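Why Do Wet Plates Dry on Their Own?
Science for Ages 8 to 11
By Bláthnaid Quinlan

Water does not need to boil to turn into a gas. It does this at room temperature too, only more slowly. The change is called evaporation.

Water is made of very small particles called molecules. They move all the time, and they do not all move at the same speed. A fast molecule near the surface can break away and go into the air. It is then part of a gas called water vapour. Slower molecules stay behind until they pick up enough energy to leave.
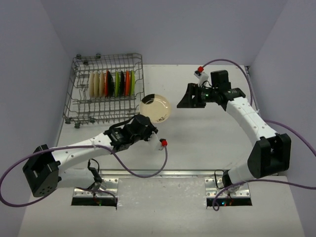

Three things change the speed of evaporation. The first is heat. Warm water has more fast molecules, so more of them escape each minute. The second is moving air. Still air next to a wet surface fills up with vapour, and some of the molecules fall back into the water. A breeze carries the vapour off. The third is surface area — how much of the water touches the air. A spoonful of water in a cup dries slowly. The same spoonful spread over a tray dries much faster.

Gravity also helps. If a plate stands on its edge, most of the water runs down and drips off. Only a thin film and a few drops are left to evaporate. A plate lying flat can hold a small pool in the middle.
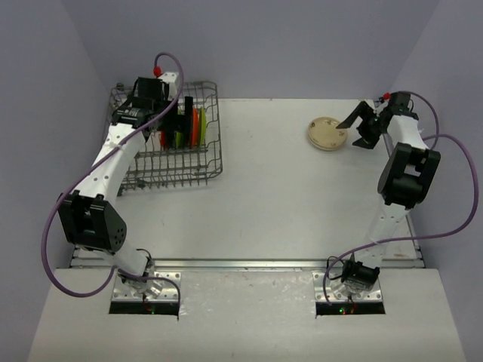

Plates on edge in a wire rack, and one plate lying flat.

Try it yourself

You need 2 plates of the same kind, a teaspoon, water and a clock.

Put one teaspoon of water on each plate. Tilt the first plate gently so that the water spreads out. Leave the water on the second plate as one pool. Keep both plates in the same room, away from the sun. Look at them every 10 minutes and write down when each one is dry.

Ismail Amrani's class in Rastenby did this test in November. The spread-out water was gone after 32 minutes. The pool was still there when the lesson ended.

Words to know
Evaporation: the change from liquid to gas at the surface of a liquid.
Molecule: a very small particle of a substance.
Water vapour: water in the form of a gas.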